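What Is a Sample? How Pieces of Old Songs End Up in New Ones

A sample is a short piece of a recording that has been copied and used inside a different recording. It can be a drum beat, a few piano notes, a shout, or a line of singing. Some samples last several seconds. Others last less time than it takes to blink.

Sampling is common in hip hop, dance music and pop. If you have ever heard a new song and thought that part of it sounded much older than the rest, you may have been hearing a sample.

Two things that are easy to mix up

A sample is a copy of a recording. A cover is a new performance of somebody else's song. When a school band plays a song from the radio, that is a cover. Every sound in it was made by the school band. When a producer takes two seconds of the radio version and puts those two seconds in a new track, that is a sample.

There is also a third case, called interpolation. This is a long word for playing or singing part of an old song again and putting the new version inside your own song. The tune is borrowed, but the old recording is not.

How sound becomes numbers

To copy a sound with a computer, the sound has to be stored as numbers. Sound is a very small, very fast change in air pressure. A microphone turns that change into an electrical signal. The computer then measures the signal again and again, and writes down each measurement.

On a music CD, this happens 44,100 times every second. Each single measurement is also called a sample, which is confusing. In this article, "sample" means the piece of music and "measurement" means the number.

When the numbers are played back in the right order at the right speed, a speaker moves in and out and you hear the sound again.

What happens if you change the speed

Suppose a producer has a recording of a singer holding one note. If the computer plays the numbers twice as fast, the recording takes half the time and the note gets higher. It will be exactly one octave higher. If the numbers are played at half speed, the note takes twice as long and is one octave lower.

There are 12 steps in an octave on a piano, counting the black keys. If you count the note you start on and the note you finish on, you touch 13 keys in all. A sampler can play the same recording at 13 different speeds, one for each key, and this is how a single sung note can be turned into a keyboard instrument.

Modern software can also change the speed without changing the note, or change the note without changing the speed. It does this by cutting the sound into very short overlapping slices and spacing them closer together or farther apart. If the change is large, you may hear a metallic or watery sound. Some producers like this and leave it in.

Loops, chops and layers

A loop is a sample that repeats. The end has to join the beginning without a click or a gap. To get a clean join, producers often cut at a point where the signal crosses zero, which means the speaker would be at its rest position at that moment.

A chop is a sample cut into smaller parts that are then played in a new order. A four-beat drum pattern can be chopped into single hits, and the hits can be used to build a completely different pattern.

A layer is a sample placed on top of another sound. A producer might put a recording of a hand clap over a snare drum so that the two are heard as one sound.

How beats are lined up

Every song has a tempo, measured in beats per minute, or BPM. At 120 BPM there are 2 beats each second. At 90 BPM there are three beats every 2 seconds. If a sample was recorded at 90 BPM and the new song is at 120 BPM, the sample has to be sped up or it will drift out of time.

Old recordings often have a tempo that moves slightly, as the drummer was a person and was not following a click. In that case a producer may have to adjust each beat separately.
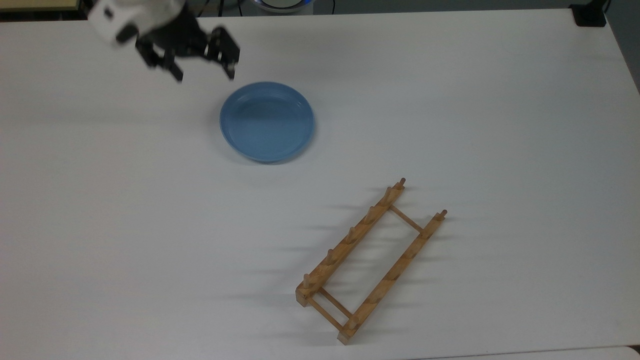

Kyu-ri Ma wrote to us after an earlier version of this page went up in August, asking whether a sample still counts as a sample if it has been changed so much that no listener could recognize it. She had reversed a trumpet note, lowered it by an octave and used it as a bass sound.

In the technical sense the answer is yes. The new sound was made from the old recording. Whether the law treats it the same way depends on the country and sometimes on the court, and judges have not always agreed with each other.

Who has to say yes

Most released songs have two kinds of rights attached to them. The first covers the song itself, meaning the tune and the words. These rights usually belong to the songwriter or to a company called a publisher. The second covers the recording. These rights often belong to a record label, and sometimes to the artist.

A sample uses both, so permission is usually needed from both sides. Getting this permission is called clearing the sample. An interpolation uses only the song, so only the first kind of permission is normally needed. This is one reason artists sometimes choose to re-record a part they could have copied.

Clearing can involve a fee paid once, a share of the money the new song earns, or both. The writers of the old song may also be listed as writers of the new one. If you look at the credits of a rap song and find nine names, some of them may belong to people who have never met the rapper.

A worked example

The producer Kęstutis Luik made a track called "Gusuretti" using one sample, a chord played on an electric organ. The chord came from a song called "Roltton" by the group Wollia. The label that owned the recording was Kollár.

The finished track was 351 seconds long. The organ chord lasted about a second and was used once every 13 seconds. To find out how many times it was heard, divide 351 by 13. The answer is 27.

Luik needed permission from Kollár for the recording and from the members of Wollia for the song. The label agreed to a single payment. The group asked for a share of the songwriting money and for their names in the credits. The track was released after both agreements were signed.

Trying it yourself

You can make a sample without asking permission from a company if you record the sound yourself. A spoon on a radiator, a zipper or a door will do. Ask before you record another person's voice.

1. Record the sound in a quiet room, with the microphone close to it.
2. Open the recording in a sound editor and delete the silence at the start. Even a small gap will make the sound play late.
3. Make a copy and slow it to half speed. Listen for how the note changes.
4. Place the original on beats 1 and 3 and the slow copy on beat 4.
5. Repeat the pattern four times.

If you hear a click where the pattern repeats, move the cut a tiny amount to the left or right, or add a very short fade.

Words used on this page

BPM - beats per minute, the speed of a song.
Chop - to cut a sample into parts and rearrange them.
Clearing - getting permission to use a sample.
Interpolation - performing part of an older song again inside a new one.
Octave - the distance between a note and the same note at double the pitch.

Related articles
What Does a Record Producer Do?
Why Does My Voice Sound Different in a Recording?
How a Drum Machine Keeps Time
What Is Rhyme Scheme? Counting Syllables in Rap
How Vinyl Records Store Sound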